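You are here: Home » tutorials » How I Clean Up Old Git Branches

So last Thursday I typed git branch in our Timeo repo and the list just kept scrolling. 90 branches! Most of them were mine, too (sorry, Hakim). If your terminal looks like that, grab a coffee and let's sort it out together. It's easier than you think and you won't lose any work.

First, get on your main branch and make sure it's up to date:

git checkout main
git pull

Next, tell Git to forget about the remote branches that are already gone from the server:

git fetch --prune

This one only touches your remote-tracking names, so your local branches are still sitting there. Now let's see which of those are already merged:

git branch --merged

Read through that list slowly. You'll see main in there with a little star next to it, and you want to keep that one! Then delete the ones you're done with, one at a time:

git branch -d fix-login-typo

Use the small -d. Git will complain if the branch has work that isn't merged yet, and that complaint has saved me more than once. The capital -D skips the check and deletes it anyway. I used it on a Staderix branch back in August and spent 2 hours digging my commits back out.
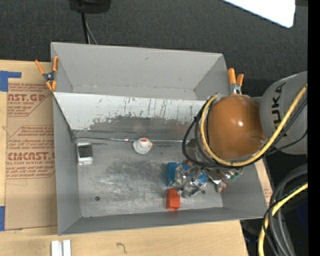
An empty compartment at the back of a gray metal bin.

If you do delete the wrong thing, run this:

git reflog

Find the last commit you made on that branch, copy the short code at the start of the line, and bring it back:

git branch fix-login-typo a1b2c3d

(Swap in your own branch name and code, of course.) Don't wait months to try it, as old reflog entries do expire.

I'm down to nine branches now. Hakim Pasaribu asked me how to do this for squash merges, where --merged doesn't catch them, and I'll write that one up next.

Filed under: Git, command line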